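Notebook, February: gripper swap on the towel bench, continued

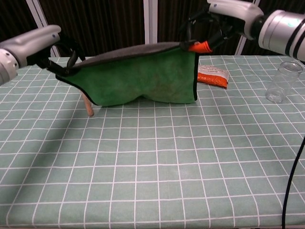
Flellham Manipulation Group / Soft Goods Bench

Picking up from yesterday's page, which ended in coffee. Today's question was whether the Lutholm pads hold terry and microfibre any better than the Jandora ones, or whether we have spent a month's consumables money on a nicer colour.

Green towel again, two-arm hold, one corner each. Dark side folds over along the top where the jaws bite, so each gripper is closing on two layers at that point. Chepkoech wants this written down because the old force setting was tuned on one layer, by me, and I'd rather not discuss it.

Jandora pads: 200 lifts, 4 drops, all from the right corner. The black binding is the trouble. If the jaw lands on it square, fine. If it lands half on, the towel creeps out at a dignified pace while the controller reports a firm grasp.

Lutholm pads: 200 lifts, 4 drops. Yes, I checked the log twice. Different drops, though. These were all on the left, early in the run, and quick.

Sag in the middle is still more than the planner believes in. It models the towel as a sheet and gets two lobes at the bottom for its trouble. Widening the hold flattens them but loads the corners, and then see above re: creeping. Ermelinda suggests we stop asking for a flat towel and ask for a predictable one. Annoyingly sensible. Pencilled in.

Grid cloth stays on the table. The overhead calibration likes the white lines and it hides the tape residue. Colour threshold, however, is not fond of sage under vivid green and needed another nudge. Saved as towel_green_final_2. There was already a final.

Lift counter at close: 1,481 since the last wrist service. Pawłowska's sheet says to regrease at 1,500, so whoever is in first tomorrow, congratulations.

To do: rerun both pads with the force up one notch, left and right swapped. Order more pads, brand to be argued over. Find the good hex key.

4:39 pm, arms parked, going home.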